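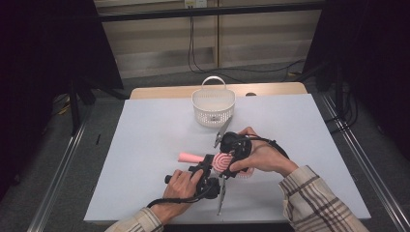
Chapter 8
Setting Up and Maintaining a Two-Gripper Hand-Held Station

8.1 Scope of the chapter

The earlier chapters dealt with arms that are bolted down. Once the base of such an arm is fixed, most of its geometry is fixed with it, and maintenance is largely a matter of joints, brakes and lubricant. A hand-held station is a different maintenance problem. The grippers are carried by the operator, the cables move with the wrists, and the only parts of the station that stay put are the table, the frame and the computer. Faults therefore tend to collect in three places: the fingers, the cables and the reference between the table and the tracking system.

This chapter uses the Filtier station at Prasuvside as its working case. The station has a pair of wired grippers, one for each hand, used over a white board laid on a larger table. Its work consists of handling small household goods, such as a light plastic basket with an arched handle. The recording software is Drimadeo. The finger sets and cables are supplied by Ramanauskas under part number 1434, and the same number covers left and right.

By the end of the chapter the reader should be able to level and square the work surface, route and strain-relieve the gripper cables, zero both grippers, inspect the fingers and decide whether they may stay in service, and keep a log that another technician can use without asking questions.

8.2 Terms used

Work surface. The board on which objects are placed during a task. It is treated as a separate part from the table that carries it.

Finger. The removable part of the gripper that touches the object. The inner face is the side that meets the object or the opposing finger.

Closed zero. The reading reported when the fingers are fully closed with nothing between them.

Drift. Any change in closed zero between the start and the end of a session.

Service loop. The extra length of cable left between the gripper and its first fixed clamp.

8.3 The work surface

Start with the table. Set a level along its long side and then across it, and adjust the feet until both readings agree. Lay the work surface on the table and press each corner in turn. A corner that rocks must be shimmed from below. Tape along the edge will hold a rocking board in position for a while, but the board will still tip when a gripper rests on the corner, and the resulting error is hard to find later because it comes and goes with the operator's hands.

Square the board to the table edge by measuring from the far side at both ends. Mark the board position on the table in pencil. At the Filtier station the marks are redrawn whenever the board is lifted for cleaning, and the old marks are erased. Two sets of marks on one table have caused more lost sessions at Prasuvside than any electrical fault.

Surface finish matters as well. A pale matte surface gives good contrast for dark fingers and for brightly colored objects. It also shows dirt early. Wipe it with a damp cloth and let it dry before recording. Solvents should be kept off the board, and if adhesive has to be removed from it, use the cleaner named in the board's data sheet.

8.4 Cable routing

Each gripper cable leaves the rear of the gripper and passes over or beside the operator's wrist. There is no route that suits every operator, and a station shared among several people has to be set for the largest reach. The procedure is as follows.

1. Have the operator stand in the working position with both grippers held over the center of the board.

2. Ask the operator to reach to the far left corner with the left gripper and the far right corner with the right gripper. Hold the cable at the first clamp and let it feed through until it is slack.

3. Add 8 cm to the length found in step 2 and close the clamp. This is the service loop.

4. Ask the operator to cross hands, left over right and then right over left. If either cable catches on the other gripper, move the clamp outward and repeat from step 2.

5. Tug the cable lightly on the fixed side of the clamp. Nothing should move on the gripper side.

A loop that is too short pulls on the connector and shows up as a brief dropout at full reach. A loop that is too long drapes onto the work surface and can drag objects. The second fault is easily mistaken for poor technique on the operator's part, and it should be ruled out before any retraining is scheduled.

Cables beyond the clamp are run along the wall or the base of the frame to the computer. Keep them off the walking path. Where a crossing cannot be avoided, use a floor cover. Power and signal lines may share a cover over a short distance but should be separated again on the far side.

8.5 Zeroing the grippers

Zero the grippers after the cables are clamped. The order is important: moving a cable at the connector can shift the reading on this type of gripper, and a zero taken beforehand has to be discarded.

Switch on both grippers and leave them for 3 minutes. Open and close each one slowly through its full travel. Close the left gripper, hold it with normal hand pressure, and store the value in Drimadeo as closed zero. Repeat for the right. Then open both fully and compare the travel shown for the two sides. The permitted range is printed on the card supplied with each gripper, and the two cards are not interchangeable.

A zero taken with hard pressure reads low. The operator who will use the station should take the zero, and it should be taken again at a change of operator.

Confirm the result with a trial grasp. Choose one rigid object with a slender part and one light, flexible object with openings in its sides. The slender part tests whether the fingers meet evenly along their length. The light object tests whether the operator can lift without a jump in the reading, as happens when a fingertip catches in an opening. Repeat each grasp with the other hand. If one side passes and the other fails, exchange the objects before touching the gripper.

8.6 Finger inspection

Fingers wear first on the inner face. Inspect them under a lamp held low to one side, with the gripper switched off and fully open. Record the condition of each finger separately, using the following grades.

Grade A. Face even, edges clean. Return to service.

Grade B. Face scuffed or streaked, or edge slightly rough or frayed, with no loose material. Return to service and inspect again at the next session.

Grade C. Loose material, a step that can be felt with a fingernail, or any crack at a mounting hole. Replace.

Grade B covers most fingers most of the time. A mark on the face is a reason to look closer, and it does not by itself call for replacement. The question is whether the mark has changed since the last entry, and this can only be answered if the last entry says where the mark was. "Worn" is of no use in a log. "Left finger, inner face, diagonal streak, smooth to the nail" can be checked by the next person in a few seconds.

Replace fingers as a pair. A new finger working against an old one will meet it at the tip or at the root, depending on which is thicker, and the closed zero will shift as the pair beds in. Tighten the mounting screws alternately in small steps, and take a new zero when finished. Discard the old pair or mark it clearly as scrap. Fingers kept "just in case" in the tool drawer have a way of returning to service.

The replacement interval adopted at Prasuvside is 46 sessions, counted per gripper. It was chosen from the station's own log, where Grade C findings were rare before that point and common after it. The figure applies to the mix of goods handled there. A station that handles metal parts should begin with a shorter interval and extend it when its records allow.

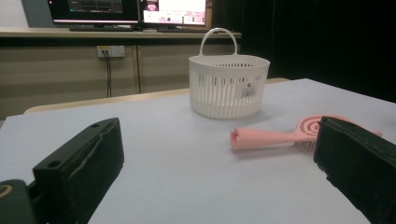 Elaine Nogueira objects to a fixed interval of any kind. In her comments on this section she writes that a session can mean a short morning of light grasps or a full shift of pulling and twisting, and that the count treats both as equal. She would have the log record closures in place of sessions, with the interval set in closures, and she would replace fingers on grade alone until enough of that data exists.

The objection is sound where the software can report closures. Drimadeo does so only if the counter is enabled before the session begins, and the older entries in the Filtier log do not have it. The session count is kept in this chapter as the minimum practice. Readers whose stations record closures should use them, and should note in the log the date on which the change was made so that the two kinds of entry are not mixed.

8.7 The station log

Each entry carries the operator's initials, the closed zero for both sides at start and end, the finger grades, and any change to a clamp or to the board. The format below was drawn up by Rocío Nava and is used in the exercises.

Start: L zero, R zero, board on marks (yes/no)
Fingers: L pair grade and location of marks, R pair grade and location of marks
Cables: clamp moved (yes/no), dropouts noted
End: L zero, R zero, drift L, drift R
Remarks

Drift is entered even when it is nil. A blank field may mean that there was no drift or that it was not checked, and the reader of the log has no means of telling which. Where drift exceeds the limit on the gripper card, repeat the zero once. If the second reading agrees with the first, check the mounting screws, then the connector, and then the cable, in that order. Section 8.8 takes up the connector, beginning with the removal of the rear cover.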